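We use cookies to keep you signed in and to count visits. By staying on this site you accept this. Manage settings | OK

Cable to the gripper camera keeps dropping out on a two-arm cell

Posted by hermans_bench2, Friday, February 12, 2021

I look after a small two-arm cell that does garment handling. The job is putting a shirt on a hanger and then getting the hanger onto a rack. Both arms have a black gripper with a camera housing on top, and each camera has one cable with a red connector that goes back along the arm. The cell was put together in October and ran fine until a couple of weeks ago.

Now the left camera goes away in the middle of a run. The driver reports a disconnect, the picture freezes, and I have to stop both arms and restart the node. Yesterday it happened 11 times. The right camera has not done it once. It seems to be worst when the left arm is stretched out and the wrist turns over to get the collar past the end of the hanger.
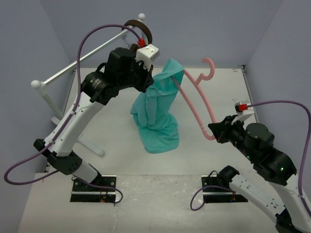 What I have tried so far: a different port on the computer, a powered hub, and a lower frame rate. The lower frame rate made no difference. The hub may have made it slightly worse. I haven't swapped the cable yet because it is clipped down the arm and I would have to redo all of it. Is there a way to tell if it is the cable or the camera before I take everything apart? Also, how much slack should there be at the wrist? I left what looked right when I built it, and I have never seen a number for this.

Arms are on the Dramomach controller, if that matters.

ulska_tech

Swap the cameras before you touch the clips. Power down, unplug both at the red connectors, and change the cameras over with their housings. Leave the cables where they are. Then run the same job. If the fault stays on the left arm, the camera is fine and you are looking at the cable, the hub or the port. If it moves to the right arm, it's the camera or the socket in it.

If it stays left, do a second test with the arms stopped. Put the left arm in the pose where it usually drops out, start the video stream, and move the cable by hand an inch at a time from the connector back to the first clip. Then do the same at each clip and at the elbow. Keep the drives off while your hands are in there. A broken conductor will nearly always show itself within a few inches of a place where the cable is held tight.

On slack: I don't go by a number either. Turn the wrist slowly to both ends of its travel with the arm fully out and watch the plug. If the plug tips in its socket at any point, the loop is too short. If the loop can reach the cloth or catch on the end of the rack, it's too long. After you find a length that works, put a mark on the cable with a paint pen so you can see later if it has slid through the clips. Ours slid toward the base over a few months, and the loop at the gripper got shorter without anyone pulling on it.

Two more things. Don't put a clip right at the elbow. Put one on either side and let the cable make a wide bend between them. And check the slack near the base too, because if the cable is caught there it will pull on everything further up.

zanska_floor

Just replace it. Cables are cheap and they wear out. We change all of ours every 13 weeks and don't test anything.

pressline20

I agree with the first reply about swapping the cameras. I would add that you should look at the clips. If they are done up hard they pinch the jacket, and then all the bending happens in one spot. You should be able to twist the cable in the clip with two fingers.

Our log had 2,876 cycles on it when the first cable failed, but that was a stiffer cable than you probably have. Get one rated for continuous flexing if you can. Ordinary ones work until they don't, and you end up doing the job again. Also, write down the joint angles each time it drops out. We did that for 20 faults and nearly all of them were at the same wrist position, so we changed the path to turn the wrist the other way and the new cable has been in ever since.

hermans_bench2

Cameras swapped this afternoon and the fault stayed on the left. Moved the cable by hand as described and the picture froze when I got to the first clip behind the wrist. That clip was very tight. I have ordered two cables and will do both arms together.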